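Evening Meal Times in Farnmont: Project Report

Harish Venkataraman and Tharun Kaimal
Handed in 21 Aug 2024

Background

Our project was on when people in Farnmont eat their evening meal, and what decides it. We picked the subject after comparing our own homes. Harish's family eats late, after his father's shift finishes. Tharun's family used to eat late too, but moved the meal earlier when his sister started swimming at Tornness. Neither family had ever sat down and chosen a time.

The books we found in the college library mostly treat meal times as a matter of custom. We wanted to see how much custom was left once work, school and buses were taken into account.

How we did it

We asked 16 households to keep a meal diary for two weeks in May. The diary was a single sheet. For each day they wrote down when the main evening meal started, who was there for it, and anything that had moved it earlier or later. We left the last part as a blank space instead of giving tick boxes, and that made it slower to sort but gave us more to work with.

Households were found through the college noticeboard, the Rilthorpe Road shops and people we already knew. This is a weak point. Most of them live on the same side of town and use the same bus, and we had no one who lives out past the quarry. We also had no households made up only of retired people, although several had a grandparent living with them.

After the diaries came back we visited 10 of the households and talked with whoever did most of the cooking. The talks were not recorded. One of us asked and the other took notes, and we typed the notes up the same evening.

What the diaries showed

The start time moved more than we expected. Hardly any household ate at the same time all the way through the diary, and the ones who told us beforehand that they "always" ate at a set time were no steadier than the others. Weekends were later for nearly everybody.

Work was the reason written down most often, followed by children's clubs. Five households mentioned the bus. The evening service from Tornness has a long gap in it, so a person who misses one bus gets home a good deal later, and the meal either waits or goes ahead without them.
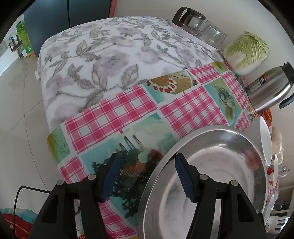

Do families with young children eat earlier?

They did in our diaries, though only on school days. In the holidays and at weekends their times were mixed in with everyone else's.

Who waits for whom

The diaries told us when people ate, but the visits told us more about why. In most homes there was one person the meal waited for. Usually it was the person with the longest journey home – not always the oldest, and not always the one who earned most. If somebody else was late, a plate was put aside for them.

Grandparents were often fed first. In two of the homes we visited the grandmother had her food early and then sat at the table again later for company, and the diary did not have a place to show this. We should have asked for each person's eating time separately.

Several people mentioned Rajan, the grocer on Rilthorpe Road, which stays open into the evening. They said they would cook earlier if it shut earlier, because they tend to shop on the way home and start from there.

Problems

Some sheets were filled in from memory. We could tell from the same pen and the same round times going down the page. We kept them in but did not rely on them for the section on start times.

Tharun's notes from the first visits are thin compared with the later ones. We were both nervous and asked questions that could be answered in one word. By the end we had learned to ask people to talk us through yesterday's meal, and this worked much better.

We would also hand out the diaries in a different month. May had a bank holiday and exams in it, and both turn up in the reasons column again and again.

Further work

The bus gap deserves a project of its own. We have left the blank diary sheet and a copy of our typed notes, with names taken out, in the department office for next year's group.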